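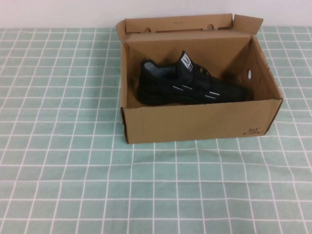

What do the flags mean in motor racing?

Racing drivers sit very low in their cars and wear helmets, and the engines are loud. They can't hear anyone shouting from the side of the track. They have a radio to talk to their team, but radios can break. So people called marshals stand beside the track and wave flags. Each colour has its own meaning, and every driver has to learn them before they are allowed to race.

The green flag

Green means the track is clear. Drivers see it when a danger has been dealt with and they can go at full speed again.

The yellow flag

Yellow means there is danger ahead. A car may have stopped or spun off. Drivers must slow down and they must not overtake. If a marshal waves 2 yellow flags together, the danger is more serious — something may be blocking the track, or marshals may be working on it. Drivers must slow down a lot and be ready to stop.

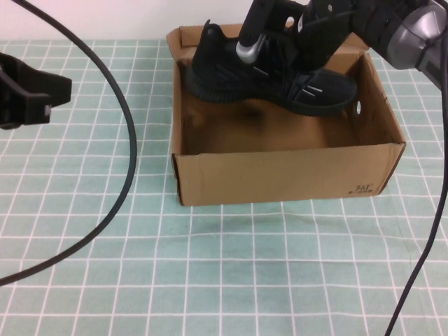
A driver who overtakes under a yellow flag can be given a penalty. This might be extra seconds added to their time, or a lower place on the starting grid at the next race.

The red flag

Red means the race or practice has been stopped. It is used after a bad crash, or when there is too much rain to race safely. Everyone slows down and goes back to the pit lane. Sometimes the race starts again later.

The blue flag

Blue tells a driver that a faster car is coming up behind. In a race it is shown to drivers who are about to be lapped, which means the leader is a whole lap in front of them. They should let the faster car go past.

The black flag

Black is shown with a car's number. That driver has broken a rule and must come into the pits. They are out of the race.

A black flag with an orange circle is different. It means something is wrong with the car, such as a loose piece of bodywork. The driver must come in to have it mended.

The chequered flag

This is the black and white one. It is waved at the finish line when the session is over. The winner sees it first, but all the other drivers have to pass it too.

Who waves the flags?

Venla Karppinen is a marshal at the Hunddale circuit. She started in February, when it was cold and there were only test days. "You stand at your post and watch your own bit of track," she says. "You don't follow the race. Most of the time I don't know who won until I get home."

Each post at Hunddale has 5 marshals. One looks up the track towards the cars that are coming, and another looks the other way. They swap jobs during the day so that they don't get too tired to concentrate.

Words to know

Circuit: a track that goes round and joins up with itself.
Marshal: a person who helps to keep a race safe.
Pit lane: the road beside the track where teams work on the cars.
Starting grid: the places where cars line up before a race.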